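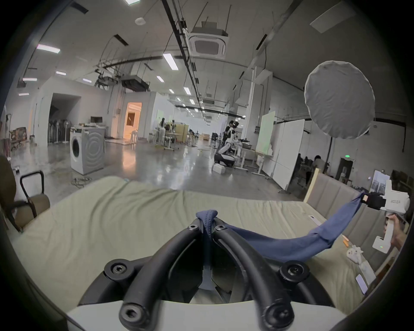

Dark blue cloth pulled taut between two grippers.

The voice of Hirnville football

By the second quarter Leen Issa has usually stopped looking at her notes. She has the depth charts for both teams taped to the counter in front of her, written out by hand in two colors, and she spends the week before each game learning them. Once the ball is moving she goes by numbers and body shapes.

Issa has called Hirnville College football for 18 seasons, the first several on a local AM station and the rest on Gesora, the streaming service that picked up the games when the station switched to syndicated talk. On a good Saturday afternoon 400 people listen. Balaskas Field holds 3,000 and is rarely full, so on some weekends the radio crowd is a decent share of the total.

"Parents, mostly," she says. "Alumni. A few people who played for the other school and want to hear how we talk about them."

She did not set out to do this. She was selling ads for the station when the regular announcer lost his voice before a road game, and she was the only other employee who could name the starting quarterback. She got the down wrong four times in the first half. The station manager asked her to do the next one anyway.

Her partner in the booth is Evdokia Gkikas, who coached high school track before she retired and who handles the color commentary. Gkikas watches the line. She will let three or four plays go by without saying a word, then explain that the left guard has been leaning before the snap and that the defense has noticed. Listeners used to write in asking for her to talk more. Issa thinks she talks the right amount.

The two of them disagree about plenty. Gkikas dislikes the two-point try as a general matter. Issa likes it and says so on the air. Last season they argued through an entire injury timeout about whether a punter should be allowed to be a captain – he was one, and he heard about it from his mother, who was listening.
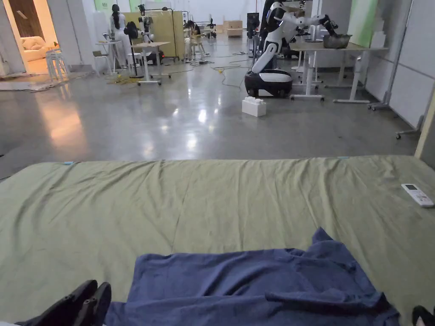 The money is thin. Gesora covers the line and the software, the college covers the press box, and a single sponsor, the sandwich shop Vukis, covers gas and motels for road games. Issa reads the Vukis spot herself at each break. She has tried to vary it over the years and the owner has asked her to stop, as customers like to recite it at the register.

What has changed most is the company around her. When she started, two newspapers sent a writer to every home game and a third sent one for rivalry week. Now there is a student with a laptop and, some weeks, a fan who runs a message board and sits in the back row. The athletic department puts out its own recap within an hour of the final whistle. Issa reads it and finds it accurate, though it tends to skip the fumbles.

She doesn't skip them. Early on, a former coach called her at home to complain that she had described a loss as ugly. She told him it was 41-3 and asked what word he would have used. They got along fine afterward.

The archive is her own project. She has recordings of most of the games she has called, along with coaches' shows and halftime interviews, 753 files in all, kept on a pair of drives in her hall closet. The college library has asked for copies and she plans to hand them over in December, after the season, when she has time to label the older ones. Some are marked only with an opponent and a score.

Gkikas would like one of them left out. It is from her first season, and she can be heard asking, on a live microphone, which team is ours. Issa has already labeled it.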